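## 4. The Open-Day Demonstration

The demonstration took place at the Stisimia building during the February open day.
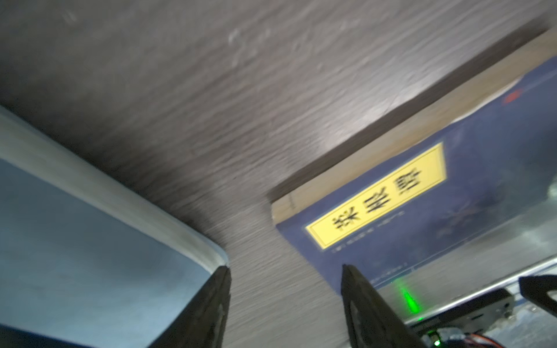
It was the first time the system had been run in front of people who had no part in building it. We treated the day as a field test with a loose protocol. Visitors came in small groups, stood behind a rail on one side of the table, and watched the arm work for as long as they liked. One of us (Rana) spoke with the groups. Another (Fontes) sat at the control laptop with a hand near the stop button and did not speak unless the arm was paused.

### 4.1 Task and setup

The task was the one described in Section 3: pick a book from the table and lay it in a shallow tray. We kept the same policy weights used in the lab trials, trained on 2797 recorded episodes. Of these, 2714 were collected by teleoperation in our own lab and the rest came from a short session at Brorken, where the lighting is closer to that of a public hall. No further training was done on site.

Figure 3 shows the workspace as the wrist camera records it, with both gripper fingers in view, the rounded white rim of the tray on the left, and a dark blue book on the right. The title label on the book is yellow and carries large black characters. The policy receives the wrist image at every step together with the joint positions. It has no text recognition and no model of the book, so the title is only a pattern of color and contrast to it. Several visitors assumed otherwise, and we come back to this in Section 4.3.

**Figure 3.** Wrist-camera view of the workspace. The two dark gripper fingers enter from the bottom edge. The tray is at left and the book at right, on a grey surface with a wood-like grain.

The table was set up the evening before by Žukauskas and Wan. The hall floor turned out to have a slight slope, and the base plate had to be shimmed on one side. We then repeated the hand-eye calibration twice. The second result was kept.

### 4.2 Conduct of the runs

We completed 80 runs over the day. A run started when Fontes pressed the start key and ended when the book was at rest in the tray, when it had been dropped, or when the time limit was reached. Between runs a visitor was invited to place the book anywhere inside a taped rectangle, at any angle. This was the main difference from the lab trials, in which start poses were drawn from a fixed list.

Visitors did not place books the way we do. Many put the book close to the tray, with the spine against the rim, which leaves little room for a finger to get in. Children tended to turn the book so that the title faced themselves, and for anyone standing behind the rail that meant it was upside down to the arm. Neither case is common in the training episodes. We did not correct these placements, and they are included in the results in Table 2.

Fontes stopped the arm by hand 4 times. In each case a visitor had reached over the rail while the arm was moving. No contact occurred. These runs were repeated from the same start pose and the stopped attempts were left out of the count.

### 4.3 What visitors asked

Yen kept written notes of the questions. The most frequent was whether the robot could read the cover. The next was whether someone was steering it from the laptop. Having the operator seated at the keyboard made the second question hard to answer in a convincing way, and after the midday break we moved the laptop to a side table and gave Fontes a separate stop button on a cable. The question came up less often after that.

A live view from the wrist camera was shown on a monitor next to the table. Visitors spent more time looking at the monitor than we had planned for, and some found it hard to tell which way was up, as the view is tilted and turns with the wrist. Two teachers from the Ahmadpour school suggested adding a second, fixed view beside it. We have since done so, and the two-view display was used again for the smaller visit at Nusto.

The notes were not coded or scored. We report them as remarks that guided changes to the setup and draw no statistical conclusions from them.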